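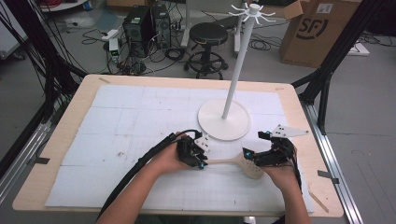

Department of Product Design and Materials

What happens to plastic kitchenware: a student project report

11/07/2024

4 min read

Print this page | E-mail this page

Background

Our project looked at small plastic items used in the kitchen and how people in Tadorstead get rid of them. We meant things like scoops, strainers, measuring jugs, colanders, beakers and storage tubs. They are cheap, most homes have a drawer full of them, and the council's recycling leaflet hardly mentions them. Bottles, pots and trays get a full page. Hard plastics get one line, which says to take them to the tip.

We chose the subject after a lecture on product lifetimes in the autumn. Most of the reading we found was about packaging or about electrical goods. Kitchenware sits somewhere between the two. It isn't made to be thrown away, but it isn't usually repaired either.

What we wanted to find out

We started with a long list of questions and cut it down to two. First, why do people stop using a plastic kitchen item? Second, where does it go afterwards? We had also hoped to ask what people paid for each item, but in the trial version of the survey most people left that part blank or put a question mark, so we took it out.

How we did it

The survey was a single sheet of paper, with an online copy for anyone who preferred it. We handed it out at the Umitz Road library, at the Saturday-style market in the Sorensen Hall, and through the letterboxes of streets near the campus. We printed 2,000 sheets, which was too many. We got 255 back that could be used. A few more came in after we had closed the spreadsheet and are not included.

People were asked to think of the last plastic kitchen item they had stopped using and to answer for that one only. Some wrote about several anyway. In those cases we took the first one mentioned.

We also visited the household waste site and the Fevitz charity shop on the high street. At the shop we were allowed to sit in the sorting room for a morning and make notes on what was kept and what was put aside. We did not take any details about the people who had donated.

Why items were given up

Breakage was the most common reason, which we expected. Handles came up again and again. People described handles snapping where they met the bowl or cup of the item, usually after years of use. Several said the break came while they were scraping something stiff out of a tub – ice cream and cold butter were both mentioned.

Staining came next. Tomato sauce and turmeric were blamed for nearly all of it. Most of these items still worked perfectly well, and some people said they had felt a bit guilty about it. One wrote that the tub was 'fine but looked dirty even straight from the dishwasher'.

After that came lost parts, mainly lids. A tub without a lid tended to stay in the cupboard for a long time before anything was done about it. Smell was mentioned less than we thought it would be. A small group had no complaint about the item at all and had simply moved house or been given a newer one.

Where items went

The general waste bin was the main answer by a long way. Many people had put hard plastic into their recycling bin without knowing if it was accepted. When we asked at the waste site, we were told that it depends on the type of plastic and on who is buying it at the time. We did not find this explained anywhere a resident would be likely to look.

Reuse at home was more common than we had guessed. Old tubs held screws, pegs, dog biscuits and seed packets. Jugs went under the sink or out to the shed. Strainers ended up in the garden for sieving compost or for getting leaves out of a pond. We had not given reuse its own box on the form, so all of this came from the 'other' line and took a long time to sort.

Giving to charity was rare. The morning at Fevitz suggested one reason. Plastic kitchenware sells slowly there and takes up shelf space, so anything marked or missing a part is put aside at once. Sets in good condition are kept, along with anything that looks old enough to interest a collector.

Problems with the survey

The people who answered were probably keener on recycling than most. Library users and market shoppers are not the whole town, and the streets near the campus have a lot of student houses where the kitchen things belong to the landlord. Quite a few replies from those streets said only that.

We relied on memory too. Someone who threw away a scoop last April may well remember the scoop but not which bin it went in. A diary kept over several months would be better, though we would not have had time to run one.

Our wording of 'stopped using' caused trouble as well. Some people took it to mean thrown away, and others included things that were still in the drawer.

What we would suggest

The leaflet should say more about hard plastics, with drawings of common items. A lid swap at the library would cost very little, and staff there said they would be willing to give up a table for it. We think makers could thicken the joint between handle and body on items meant for scooping, but we have not tested this and it would need a project of its own.

Copies of the survey sheet and the full table of answers are kept in the department office and can be looked at on request.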